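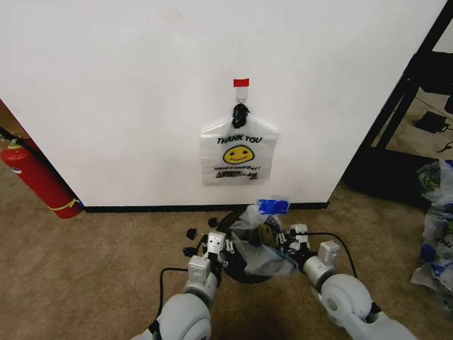

majdi_najjar
Does anyone really believe the weight ratings on adhesive hooks? The packet of Zuvik ones I bought says 2 kg each, and I'd trust them with a tea towel. A white carrier bag hung from a clear hook, with a bit of red tape above it, is as far as I'd go on a painted wall. Even then I'd want to know what's in the bag. The last lot I had let go in November and took a patch of emulsion with them.

Posted in: Home & DIY > Walls, Fixings and Shelving

brarnora627
Did you wipe the wall first? And wait before loading it? Mine have been up two years holding a wet coat.

majdi_najjar
Wiped with the stuff they tell you to use, left overnight. I've heard the "you did it wrong" answer before. Funny how it's always the customer.

Yara Nassar
Depends on the paint. Cheap matt is chalky and the pad sticks to the chalk. We had Giva eggshell in the hall and I couldn't get the hooks off when I wanted to.

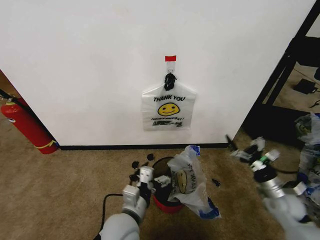 Salameh
Not convinced by the paint theory. I've had them drop off gloss as well. My guess is the rating is for a dead weight hung once and left alone, and a bag you keep lifting on and off is a different job.

brarnora627
So use a screw then?

majdi_najjar
I rent. 10 screw holes and there goes the deposit.

Yara Nassar
Filler costs next to nothing. Pull the tab straight down, slowly – most people yank it outwards and then blame the hook.

majdi_najjar
I pulled it down. Well, I would have, but it was already on the floor.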